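Automation and Everyday Work
Handout for Unit 3: Can Machines Do Chores Yet?

Reading time: 3 min

Search this site Enter keywords Go

This handout goes with the second half of the unit. Read it before the lab and bring your copy, as the table questions at the end refer back to it.

Background

Factories have used robot arms for decades, and people often assume the home should be next. The two settings ask for different things. On a shop floor the part arrives at the same spot, facing the same way, thousands of times. The arm is bolted down and a fence keeps people out. Very little has to be decided while the arm is moving.

In a kitchen the plate is wherever the last person left it. The toast may be sticking up or sunk in the slot. A task we call by one name, such as "make breakfast," is really a chain of smaller tasks, and a mistake early in the chain spoils the later ones.

What counts as "can do"

When you read a claim that a machine can do a chore, write down the answers to these before you believe it or dismiss it:

- How many tries were made, and how many worked?
- Were the objects in the same places each time?
- Did a person step in? If so, when?
- How long did it take compared with a person?

Two cases from the reading packet

The Trevgate case is shop-floor work. An arm moved mixed parts from a bin to a tray. Out of 200 tries, 167 ended with the part in the right slot. That is a little over 83 percent. For a research project this is a fair result. For a packing line it is poor, because every miss stops the line or sends a wrong tray downstream.

The Flatau case is household work: folding towels, loading a rack, wiping a counter. The authors give the success rate for each step but none for the whole job. Do the arithmetic yourself. If a job has 3 steps and each works nine times in ten, the whole job works about 73 percent of the time, assuming the steps don't affect one another. In practice they usually do.

Learning from people

One way to teach a machine a chore is to have a person do it while holding the same kind of gripper the robot will use. A camera on the gripper records each movement, and the robot is later trained on the recordings. The person can work at a normal table and needs no robot nearby. The drawback is that the person sees and feels more than the gripper's camera records, so some of what makes the movement work is left out of the data.

Soft and loose items remain hard. Sausages roll, bread crushes, and a closed gripper can hide the very thing it is holding. Keep this in mind when you work through the table questions.

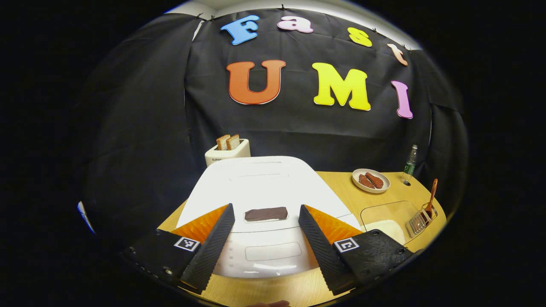
Jeon argues that we set the bar in the wrong place: a home machine that gets half the dishes put away and leaves the rest alone is already useful, and the one to worry about is the machine that finishes the job and breaks a glass doing it.

The Nellon notes take the opposite view and hold that a half-done chore still needs a person in the room. Both are in the packet.

Table questions

Work in groups of 2. Hand in one sheet per group.

Pick a kitchen chore and split it into steps small enough that each has one clear end. Mark the step you expect to fail most often and say what the machine would need to notice in order to recover. Then give a success rate for the whole chore that you would accept in your own home, and a rate you would accept on a packing line. Show how you got from the steps to the total.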